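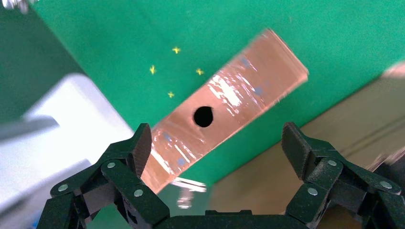 ## Gedska open day: went, came back unconvinced

**tallowgate** — November 13, 2019

Went to the packing demo at Gedska. Two hours on the coach each way, for the record. Green floor, green tables, plenty of white mobile bases standing about. The talk was all "any box, any contents". What I watched was arms working over an open cardboard box on a cloth, and very slowly.

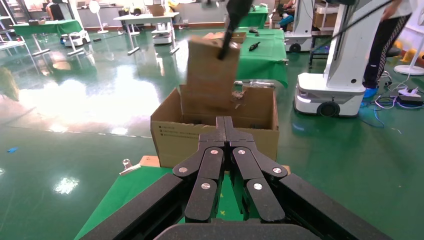

*Smaller box going into the bigger one.*

I asked for the cycle time and was told it "depends on the task". I could have told them that.

**pallet_jack8**

You're being harsh. Putting a box inside a box is harder than it sounds when the flaps won't stay put. Did they do anything with inserts? We looked at a Wisberg cell last year and foam was where it fell over.

**tallowgate**

Foam and a cardboard divider, yes. I'll give them that much, it wasn't an empty carton. But the cloth was clipped to the table so it couldn't shift.
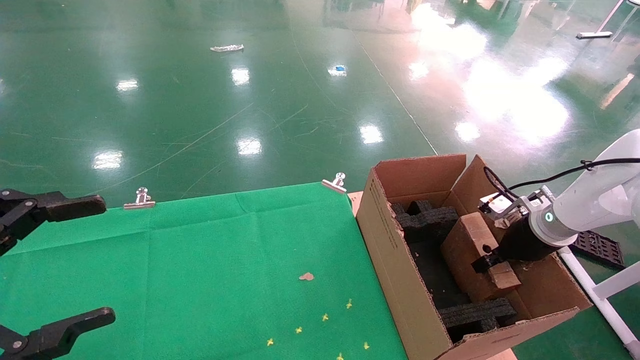
My packers get a bench with tape stuck to it and a radio. I want to see it at the end of a shift with cartons from three suppliers, one of them always crushed.

**mossop_line5**

Clips on a tablecloth, really? Every test bench I've worked at is held down with something. I'd worry more about the paper. Crumpled fill never sits the same way and I've yet to see a gripper I'd trust with it.

**tallowgate**

They had paper as well.

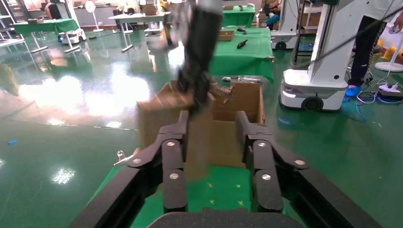
*The arm having a go at the paper fill.*

I wouldn't buy on the strength of it.

**pallet_jack8**

So foam, dividers and paper in one visit, and you're still grumbling — what would change your mind?

**tallowgate**

A number. Boxes per hour, and how many need a person to step in. Jasar gave us both before we'd sat down.

**mossop_line5**

And were Jasar's right?

**tallowgate**

No, but I had something to shout at them about.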